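Allach reservoir drawdown, what do we know?

njal_h
Posted Nov 28, 2020
I live 9 kilometers downstream from the Allach dam. Since last week the river beside my house is brown, and there is a smell of mud in the evening. The notice from Tritent says only "planned lowering for inspection". Does somebody know how long it will continue? I am worried for the trout eggs, which are in the gravel now.

ibrekke
They had the permit already in June. Page 17 says the level can go down 50 centimeters per day, no faster. I don't see that they broke it.

njal_h
Thank you, I did not find that page. But a permit for the water level is not a permit for the mud. The fine sediment goes between the stones and the eggs get no oxygen. I asked Tritent for the turbidity numbers and received a friendly letter without numbers. 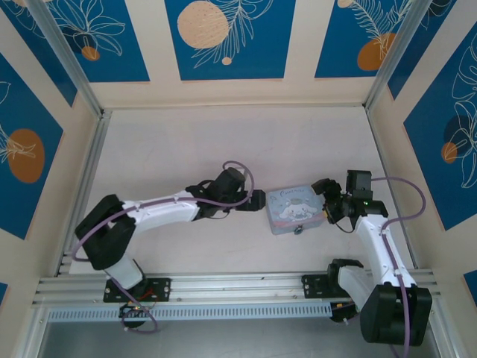
I have also written to Idun Rønning at the county office — she answered that the sensor below the dam is being repaired. So at the moment we have only our eyes and some jars on my windowsill.

fernia_angler
Sorry, but I disagree a little. Every autumn flood makes the river brown and the trout are still here. The dam must be inspected. I prefer mud to a broken dam.

njal_h
I also want a safe dam. My question is why it must be in spawning time.

elsa_f
A flood brings mud for two days, and then clean water washes the gravel. Now it is more than a week with low flow. It is not the same thing. Njål, please write the date and hour on your jars, and keep them dark and cold.

ibrekke
Fair point about the flow. I will ask for the sediment plan and post it in this thread when I get it.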